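Objet : Re: [sorption] Dérive de la ligne de base en calorimétrie d'adsorption

Bonjour à toutes et à tous,

Je réponds au message de l'équipe Ginik, que je recopie en partie pour ceux qui se sont inscrits entre-temps.

> Bonjour,
>
> Nous mesurons des chaleurs d'adsorption de CO2 sur des poudres microporeuses, par doses successives, avec un calorimètre de type Tian-Calvet couplé à une rampe volumétrique. Depuis le changement du joint de la cellule de mesure, la ligne de base ne revient plus à son niveau initial après les premières doses. L'écart est faible, mais il s'accumule, et l'intégration des pics devient discutable à partir de la sixième ou septième dose.
>
> Nous avons déjà vérifié l'étanchéité (test statique sous vide pendant une nuit, rien à signaler) et la régulation du bloc. L'échantillon est dégazé à 12 heures sous vide secondaire avant chaque série.
>
> Est-ce que quelqu'un a rencontré la même chose ? Faut-il attendre plus longtemps entre deux doses, ou corriger par une ligne de base inclinée ?
>
> Par ailleurs, quelqu'un utilise-t-il encore le protocole Warnness pour la correction du volume mort ?

Nous avons eu un comportement très proche l'an dernier, sur un autre appareil mais avec le même montage de cellule. Voici ce que nous avons relevé, dans l'ordre où nous l'avons fait.

**1. Temps d'attente entre doses**

Nous attendions 2 heures. En passant à 6 heures sur une série complète, la ligne de base revenait à sa valeur de départ pour les doses faibles, mais pas pour les doses proches du remplissage des micropores. L'équilibre de pression était pourtant atteint bien avant. La pression n'est donc pas un bon critère d'arrêt à elle seule : le signal thermique continue d'évoluer alors que le capteur ne voit plus rien. Nous exigeons maintenant les deux, pression stable et flux stable, avant d'ouvrir la vanne de dosage suivante.

Une partie de ce retard vient de l'échantillon lui-même. Quand le lit de poudre est épais, la diffusion intergranulaire et la conductivité thermique du lit s'additionnent, et on obtient une traîne longue que l'on prend facilement pour une dérive. En réduisant la masse de moitié, nous avons perdu en rapport signal/bruit mais la traîne a nettement raccourci.

**2. Le joint**

Le nouveau joint n'avait pas la même épaisseur que l'ancien. La cellule descendait un peu moins dans le bloc et le contact thermique avec la pile de thermocouples n'était plus le même du côté mesure et du côté référence. Le test d'étanchéité ne dit rien là-dessus. Nous l'avons mis en évidence par un étalonnage électrique : la constante de l'appareil avait changé, alors qu'elle était stable depuis la mise en service. Je vous conseille de commencer par là. Si vous n'avez pas de résistance d'étalonnage dans la cellule, une série à blanc à l'hélium donne déjà une indication, à condition de la faire à la même température et avec les mêmes pressions que la série réelle.
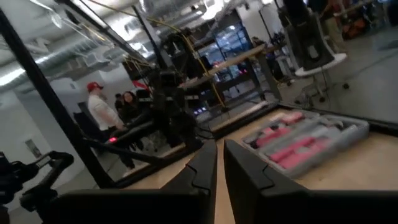 *L'auteur*

Pour la ligne de base inclinée, je suis réservé. On peut toujours tracer une droite entre le début et la fin du pic, et la plupart des logiciels le proposent par défaut. Mais si la dérive provient d'un transfert thermique asymétrique, elle n'est pas linéaire pendant la dose. L'erreur reste petite sur les premiers points, où la chaleur dégagée est grande, et devient gênante au moment où l'enthalpie différentielle baisse. C'est justement la zone que l'on cherche en général à interpréter (interactions entre molécules adsorbées, sites moins énergétiques). Sur nos données, le choix entre ligne horizontale et ligne inclinée faisait apparaître ou disparaître un petit maximum avant la saturation. Nous avons renoncé à en parler dans l'article.

Si vous devez malgré tout publier avec cette correction, donnez les deux traitements dans les informations supplémentaires. Un relecteur nous l'a demandé et je trouve que c'était justifié.

**3. Dégazage**

Vous indiquez 12 heures. Pour un matériau à base de carbone, cela suffit probablement. Pour un réseau métallo-organique contenant des centres métalliques accessibles, je vérifierais par une perte de masse. Nous avons eu un lot (le solide appelé Ukimora dans nos cahiers) qui gardait encore de l'eau après une nuit complète. L'eau restante se faisait déplacer en partie par le CO2, avec un effet endothermique superposé au pic principal. Vu de loin, cela ressemblait aussi à une dérive. Un dégazage à température un peu plus élevée, avec une montée lente par paliers, a réglé la question pour ce lot. Attention toutefois à la stabilité du réseau : un diffractogramme avant et après est utile.

**4. Volume mort**

Pour la correction Warnness, nous l'utilisons encore, avec une modification. Le protocole suppose que la partie froide et la partie chaude de la rampe sont séparées par une frontière nette. Chez nous, le tube de liaison présente un gradient sur une longueur de 17 cm, et le traiter comme entièrement froid décalait les quantités adsorbées de façon systématique. Nous avons découpé ce tronçon en tranches avec un profil linéaire de température. Le calcul tient dans une feuille de tableur. La différence sur l'isotherme est d'environ 2 % à haute pression, et négligeable en dessous.

Il existe aussi l'approche de Fülöp, avec un point de référence à l'hélium après chaque série. Elle est plus propre sur le principe, mais elle allonge les manipulations et suppose que l'hélium ne s'adsorbe pas du tout, hypothèse à discuter pour les pores les plus étroits à basse température. Nous ne l'avons essayée que deux fois.

**Ce que je ferais à votre place**

- étalonnage électrique, ou série à blanc à l'hélium, avec le joint actuel ;
- même chose avec un joint de l'ancienne épaisseur, si vous en avez gardé un ;
- une série courte avec une masse d'échantillon réduite ;
- seulement ensuite, reprise de l'intégration.

Il serait utile de savoir si la dérive va toujours dans le même sens. Chez nous elle était toujours exothermique avec le joint épais. Si la vôtre change de signe d'une série à l'autre, il faut plutôt regarder du côté de la température de la salle. Pouvez-vous aussi préciser le volume de la cellule et la pression maximale des doses ?

Je peux envoyer la feuille de calcul du volume mort à ceux qui la souhaitent, en réponse directe pour ne pas encombrer la liste. Elle est commentée en français uniquement, et les unités de pression sont en hPa dans le premier onglet et en kPa dans les suivants. Il faut donc faire attention en recopiant vos valeurs.

Cordialement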